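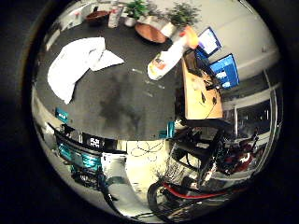 Photo: Vurnen Robotics Laboratory / Hélène Campbell

How to prepare a wiping task for a robot arm

Guidance for laboratory users, issued November 2025

This page sets out the steps to be followed before a robot arm is used to handle cleaning products and cloths at a work table. It applies to all benches at the Vurnen and Perkden sites.

Step 1. Check the container
Read the maker's label in full before a spray bottle or other container is brought to the table. The label must stay on and remain legible. Products moved into unmarked bottles are not permitted. For practice runs, plain water is preferred, and the container must be marked to say so.

Step 2. Set out the objects
Place the cloth and the bottle within reach of the arm. A bottle may be laid on its side if the task calls for it, provided the cap or trigger is closed. Liquids must be kept away from open circuit boards, connectors and mains leads. Plants, bowls and other items which form part of the setting should be entered on the task sheet.

Step 3. Secure the cables
Cables on the arm and hand should be tied back so that they cannot catch on a trigger or handle. Move each joint slowly through its full range and watch for snagging. Repeat the check after any change of tool.

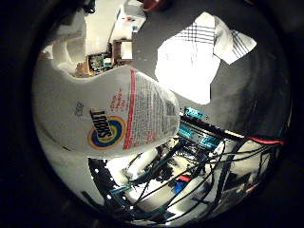 Hélène Campbell has asked that the cable check also be repeated after every 23 runs, as ties can work loose when the wrist turns often. Her request has been accepted and will apply at both sites.

Step 4. Run the task
Begin at reduced speed. One person must remain within reach of the emergency stop throughout. No one may put a hand on the table while the arm is powered. If liquid is spilt, stop the arm, switch off the supply and dry the surface before going on.

Step 5. Record and clear
Enter each run on the task sheet, including those that were stopped early. Return bottles to the store upright. Sheets are kept for six months and then passed to the Roltier archive.

The previous version of this guidance, dated July, is withdrawn.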